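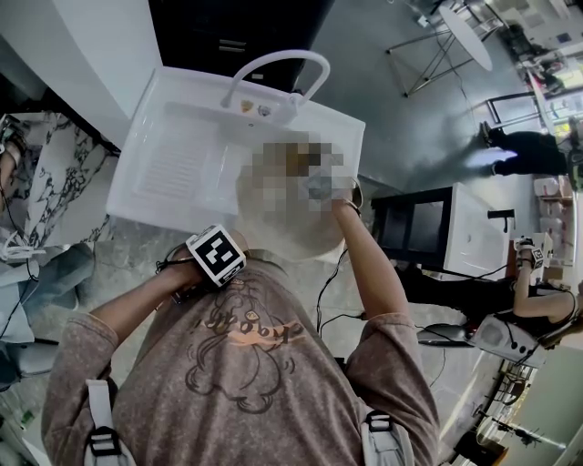 **Brarby Drop-In Utility Sink**
Sold by Nadthorpe Plumbing Supply

The Brarby is a deep single-bowl sink for laundry rooms, mudrooms, garages and small shops. It drops into a standard countertop cutout and comes with mounting clips, a basket strainer and a rubber stopper. The faucet is sold separately.

We have stocked this model since Nadthorpe opened its second counter, and it remains the one we put in our own back room. The bowl has straight sides and a floor that slopes to the drain, so a mop bucket can stand in it and rinse water still runs out.

## Details

- Bowl depth: 10 inches
- Faucet holes: one drilled, two marked underneath for drilling
- Drain: center rear, standard kitchen size
- Colors: white, bone
- Warranty: 7 years on the bowl, one year on the strainer

## Before you order

Measure the inside of your cabinet, front to back, with the doors closed. Older cabinets often have a rail behind the doors that gets in the way of the bowl. If yours does, look at the Acheampong wall-hung model, which uses a bracket and needs no cabinet at all.

The cutout template is printed on the carton. Don't throw the carton away until the hole is cut. If it has already gone out with the trash, Glória Mendes at the parts desk can mail you a paper copy.

## Installation

Run a bead of silicone under the rim, set the sink, and tighten the clips a little at a time, working from corner to corner. Overtightening can bow the rim. Leave the silicone overnight before running water.

The drain takes a regular P-trap. Washing machine discharge is fine with the side inlet kit, part 42 in the accessories list.

## Care

Use dish soap and a soft brush. Paint and grout should be rinsed out before they set. Do not use acetone or drain openers that contain acid. Light scuffs come off with Breduto cream cleaner on a damp cloth.

## Shipping and returns

In-stock sinks leave the warehouse in two business days. Check the carton for damage while the driver is still there and note any on the slip. Unused sinks can be returned within a month in the original packaging.

For contractor pricing or orders over $1,000, ask for Osvaldo Carbone. The counter closes at 5:30 p.m.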